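The bell over the door at Makowska Seeds had been broken since April, so Zyanya Maldonado shouted "Hello!" instead, and a voice from under the counter shouted it back.

"I'm looking for a tomato," she said.

"We have tomatoes!" The voice came up and turned into a tall old man with dirt on both elbows. His name tag said Zbigniew Gajewski in very small letters, because it had to. "Red, yellow, striped, the little pear ones. What kind of tomato?"

"My grandmother's. She called it the Cumton."

He put down his trowel. Oh, he put it down so carefully! Zyanya had been to six garden stores and two farm fairs, and she had been offered a lot of polite shrugs, and this was the first time the word had made anybody put something down.

"Big shoulders?" he said. "Almost brown when it's ripe? Splits if you look at it wrong?"

"Yes! Yes, and it tastes like..."

"Like it's been salted already," he said, and they grinned at each other like two kids who have found out they both know the same song.

He took her to the back, where the cabinet was. It had 300 drawers and he had made every one of them, which he told her twice. Beans, squash, a lettuce from the Wernotari valley that only grew properly if you ignored it. He pulled out drawer after drawer just to show her, and she didn't mind at all. There was a bean with a tiny face on it. There was a pepper seed so old he kept it only for company.

The Cumton drawer had one envelope in it, and the envelope had 12 seeds.

"From before I had gray hair," Zbigniew said. "They may be tired."

"I'll be nice to them."

"Nice won't do it. Warm will do it." He gave her half, then looked at her face, sighed, and gave her the rest. "Bottom heat. Damp paper. And you come and tell me, whichever way it goes."

She ran for the bus. She hadn't run for a bus since college, and she held the envelope flat against her chest the whole way home, all 2356 steps of it from the stop to her door (she counted when she was happy, she always had).

That evening she cleared her head with a cup of tea and wrote the whole plan on the back of a gas bill. Damp paper. Something clear to keep the air in. Somewhere warm. Her grandmother had started seeds on top of the refrigerator and sung to them, mostly hymns, sometimes the jingle from a mattress ad. 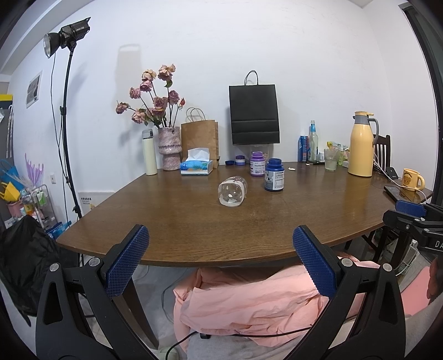
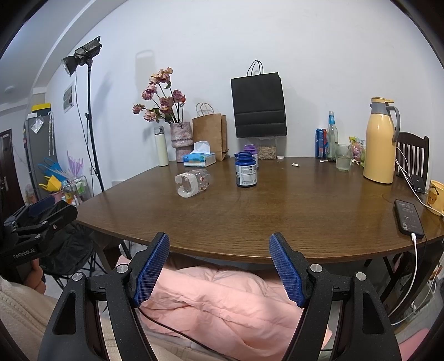
## The ninth morning

Nothing had happened for eight days, and Zyanya had sung everything she knew.

She had moved the seeds from the refrigerator to the shelf above the heater, and then back again, and then she had called the store. Zbigniew said to leave them alone. He said it kindly, and then he asked which shelf, and how high, and whether there was a draft, so she could tell he wasn't leaving them alone either.

On the ninth morning she lifted the lid with one eye shut.

A little white hook was sticking out of one seed. It was no bigger than a comma! She said a word her grandmother wouldn't have liked and then sat down on the kitchen floor and laughed until the neighbor's dog started up.

By lunch there was a second one. By the time she had her shoes on there was maybe a third, or maybe a bit of fluff, and she decided to call it a third until somebody proved otherwise.

She shouted hello in the doorway of Makowska Seeds. No answer. She went straight through to the back and found him asleep in a lawn chair in front of the cabinet, with a Bestetar catalog open over his face.

"Two!" she said. "Two, and one that might be fluff!"

The catalog slid off. He looked at her for a second as if she were speaking from the far side of a lake, and then he was up, he was hunting for his glasses, he was pulling pots off a stack and blowing the dust out of them.

"These ones are too big," he said. "These are better. Did you bring them? You didn't bring them on the bus?"

"Of course not."

"Good. Good! Then I have to come to you." He already had one arm in his coat. "A Cumton can make up to 1000 seeds in a good summer, did you know that? We'll need envelopes. Do you have a south window?"

"I have half of one."

"Half is plenty," said Zbigniew, and he turned the sign around, and they went out to wait for the bus with eight pots and a bag of dirt between them.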